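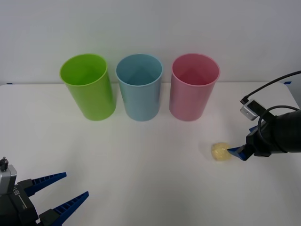
Filed under: Big Questions, Small Machines

Can a robot tidy your room yet?

It's Sunday. There are socks on the floor, a cup on the windowsill and something under the bed that used to be toast. Surely, in an age of clever machines, one of them could deal with this?

Sort of. Bring a snack.

Some machines are already very good at chores. A dishwasher is a kind of robot, if you're feeling generous. It has one job and it stays in its cupboard. But you still have to put the dishes in, and that turns out to be the bit everyone argues over.

Picking things up is much harder than it looks. Try this: take a cup from the table. You probably didn't think about it at all. Your eyes found the cup, your arm went to the right spot, and your fingers squeezed enough to hold on. You've been practicing since you were a baby, and you were terrible at it then. Ask whoever cleaned the high chair.

A robot arm has to work all of that out. Where is the cup? Which side should the fingers go? How hard is too hard? A stiff plastic cup at least keeps its shape while the robot makes up its mind. Soft, lumpy things are sneakier. They squash and they roll, and they can look different from every side.

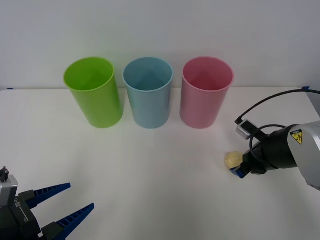

Marta Sárközi

So robots often start with a table that's a lot neater than yours. Three cups in a row, one little yellow thing, plenty of space. Two arms can share a table like that, although they also have to avoid bumping into each other, a skill many brothers and sisters are still working on.

Now imagine 15 socks, half of them inside out. Is that lump a sock or the cat? You know right away. A robot may need to see around 2,000 pictures of socks before it can make a decent guess, and the cat won't wait.

Stores have the same trouble. A machine can carry a heavy box down a straight aisle all day without complaining. Putting one squashy bag of marshmallows back on the right shelf is a trickier job, so a person usually does it.

Will robots get there? Probably, one chore at a time. Folding towels may come before making beds, and under your bed may come last of all. Until then, the toast is yours.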